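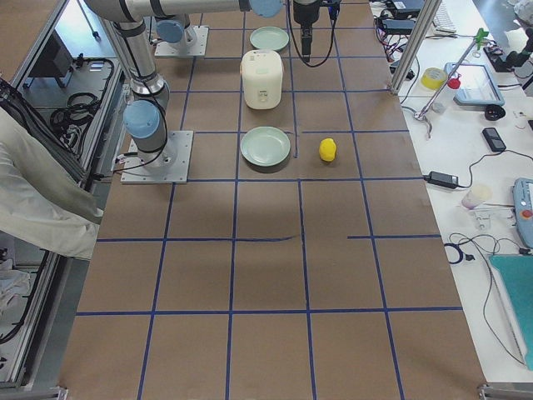 Runadow opens its table-laying sessions to home cooks this November

Runadow is delighted to announce that its table-laying sessions are opening to home cooks for the first time, with 141 places available at the Frade kitchen rooms throughout November.

The idea is wonderfully simple. Cover a long table in brown paper, mark it into rectangles with blue tape, and work out where everything should go before supper is on the way. A rice cooker goes near the middle, pale green plates go in front of it and behind, and a yellow lemon sits off to one side — and suddenly people are talking about who has to reach for what!

"I've laid tables all my life and never thought about the gap between the rice and the plates," said Leonilde Peixoto, who leads the sessions. "Put some tape down and you start moving things at once. People get quite heated about the lemon."

Each session lasts 40 minutes and ends with a shared meal of rice and greens. Paper and tape are provided, and guests are welcome to bring a favourite dish or bowl from home. Earlier sessions, held for catering students, drew 367 people.

Morning and evening sessions are available. Places can be booked at the Frade front desk or through the Runadow website.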